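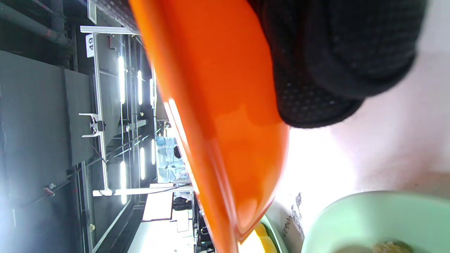 *Orange dish at close range, black glove against its side, sign 49 in the background.*

**Ticket:** Right hand pose lags, then jumps, during raisin pour
**Product:** Skuvomano gloves, recording into Loseo
**Site:** Lemum, Van Beek building
**Opened:** 31 March 2018 by Mesfin Mersha
**Assigned:** Apolline Bouvier
**Severity:** Medium (I asked for high and was told that raisins are medium)

### What happens

The task is raisins onto bread. The left hand minds the slice, the right hand tilts the orange bowl, and the arm is supposed to learn from this how to do the same. On playback the left hand is fine. The right hand is fine too, up to the tilt. Then it freezes, stays frozen for a moment, and reappears on the far side of the bowl without having traveled there.

We lost 37 takes before anyone looked at one. That part is on us. Loseo marked every one of them green.

The safety side, and the reason I'm writing instead of sulking: one bad take got through to the arm. It held the bowl level, waited, and then did the entire pour at once. The force limit tripped and the arm stopped as it should. No one was inside the fence. Raisins were later recovered from inside the fence, outside the fence, and a shoe.

### Tried before opening this

- Restarted Loseo. No change.
- Restarted the PC. No change, but we felt we had done something.
- Re-paired both controllers.
- Recalibrated the gloves, arms out, like scarecrows. Better for one take, then back to normal, by which I mean broken.
- Swapped the orange bowl for a matte one, on the theory that the shine was upsetting the tracking. Same freeze. I apologize to the bowl.

### Reply - Apolline

Thanks, and sorry about the shoe. Please keep the arm on playback lockout until we close this. Green in Loseo only means the file has no missing rows. If the glove goes quiet, the recorder repeats the last pose it heard, and a repeated pose is a perfectly healthy row.

Could you open the raw log for a bad take and look at the age column for the right hand? Anything over 80 ms is stale. Also, does it happen with an empty bowl?

### Mesfin

Lockout is on, with tape over the button as well, in case software isn't enough of a hint.

Age column: left hand boring all the way through. Right hand boring, boring, then climbs to 1000 and sits there like it pays rent. I assume that's the ceiling.

Empty bowl: yes, same. Raisins are cleared of all charges. No bowl at all, just turning the wrist in the air: no freeze. So it wants a bowl, and it doesn't care which bowl.

### Reply - Apolline

1000 is the ceiling, yes. It means the sensor stopped talking altogether, so this isn't a slow network or a busy PC. Turning with a bowl and turning without one differ mainly in how hard you grip and where your fingers go. I'd like to look at the cable by the knuckles. How is it routed on the right hand?

### Mesfin

It comes off the module near the knuckles and goes wherever it likes.
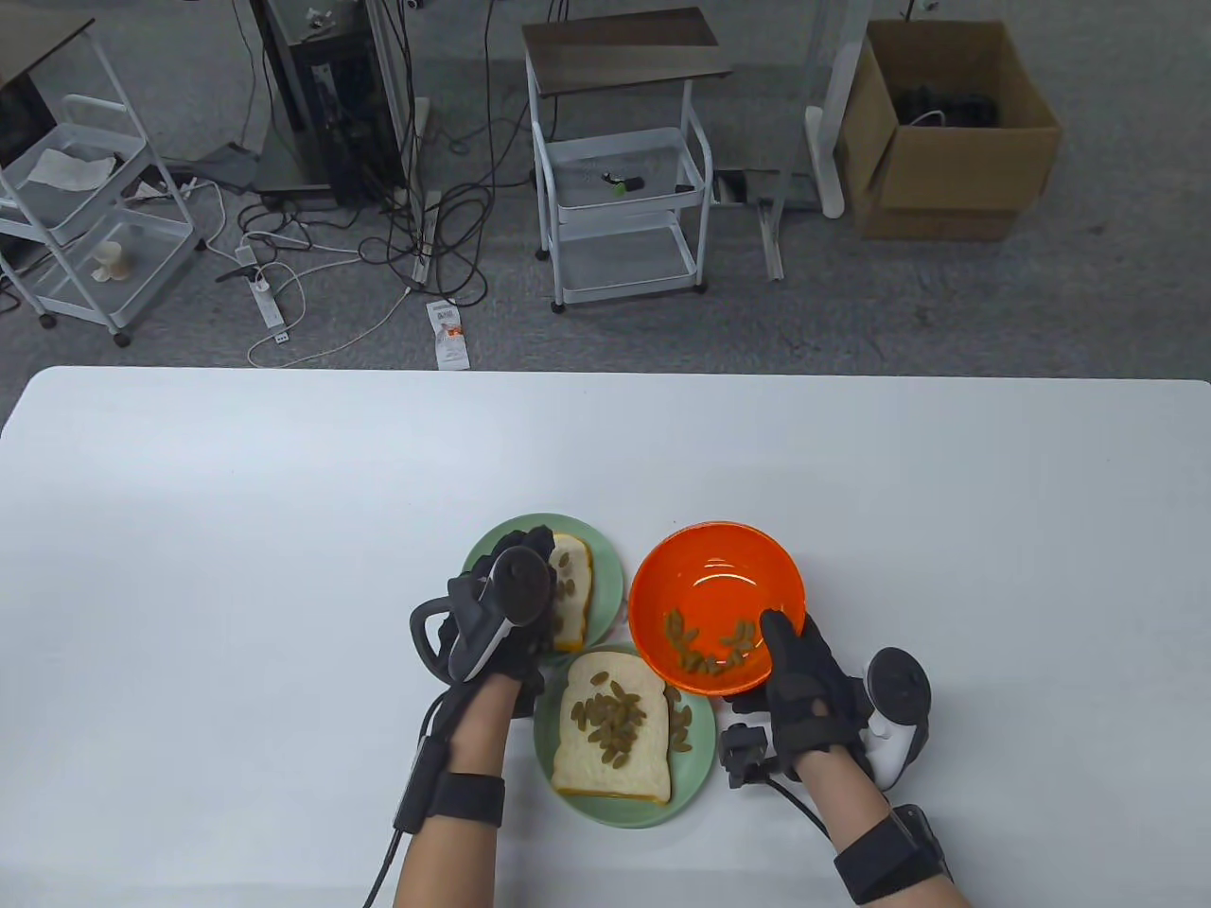

I did a slow pour with the log open next to me, then held the tilt and wiggled things one at a time. Wiggled the wrist band: nothing. Wiggled the controller: nothing. Touched the plug at the module and the age went straight to the ceiling. Let go, and it came back. I did this several more times than science required.

With the fingers wrapped around a rim the glove pulls tight across the back of the hand, and the plug gets levered sideways. In open air there's slack and it behaves.

### Reply - Apolline

That's a worn connector, or a plug that was never fully home. Swap the right cable for the spare from the kit, push until it clicks, and leave a small loop held down on the back of the hand so the pull lands on the loop. Then run 5 pours, bread and all, and send me the ages.

### Mesfin

New cable clicked. I had never heard the old one click and hadn't known to miss it.

All the test pours are clean, with the right hand never over the stale limit. Old cable is in a bag labeled DO NOT USE, which in this lab gives it until December.

### Still open

- Loseo should flag stale poses instead of coloring them green. Apolline has filed this as a feature request. I've suggested it is a bug with good manners.
- The lost takes are deleted, and we are re-recording them now.
- Add the cable click to the glove checklist - Mesfin.
- Arm stays on lockout until a new take has been replayed at reduced speed with no bowl in the gripper. Tape stays on too.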